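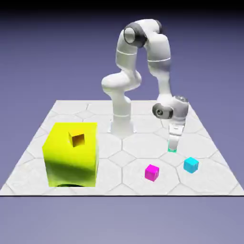 El pavimento de octógonos y tacos es un tipo de solado formado por baldosas octogonales grandes y piezas cuadradas pequeñas, llamadas tacos u olambrillas, que se colocan giradas 45 grados y ocupan los huecos entre las primeras. En geometría corresponde al teselado cuadrado truncado, uno de los teselados semirregulares del plano. En cada vértice se encuentran dos octógonos y un cuadrado, cuyos ángulos interiores (135, 135 y 90 grados) suman 360.

Geometría

En la versión regular, el lado del taco es igual al del octógono. En la práctica es frecuente reducir el taco, con lo que el octógono deja de ser regular y alterna lados largos y cortos. El resultado se asemeja entonces a una cuadrícula de losas con las esquinas cortadas, denominación que emplean todavía algunos oficiales soladores.

Materiales

Las versiones más antiguas se hacían en piedra, con octógonos de caliza clara y tacos de pizarra o mármol negro. El barro cocido abarató el sistema y permitió introducir tacos vidriados de color. Con la baldosa hidráulica, prensada a partir de cemento y pigmentos, el dibujo pasó a viviendas urbanas, portales y cocinas. Hoy predomina el gres porcelánico, que se vende en piezas sueltas o montado sobre malla.

Colocación

El replanteo parte de dos ejes perpendiculares trazados en el centro de la estancia. Los octógonos se asientan primero, por hiladas, y los tacos se insertan antes de que fragüe el adhesivo. La junta suele ser de 2 mm en piezas rectificadas y mayor en barro cocido, cuyas medidas son menos uniformes. En el perímetro se recurre a medios octógonos o a una cenefa lisa —solución habitual en los pasillos estrechos—, que evita los cortes en ángulo.

Terminología

El vocabulario varía según la región y el taller. El repertorio de Hortensia Ulloa, publicado en junio de 2018, recoge «ochavado», «de taco» y «de ochavo y dado» como sinónimos, y reserva «olambrilla» para la pieza decorada. En el comercio, el formato se designa por la anchura del octógono en milímetros; los más corrientes son el de 100 y el de 300.

Véase también

Baldosa hidráulica
Olambrilla
Teselado semirregular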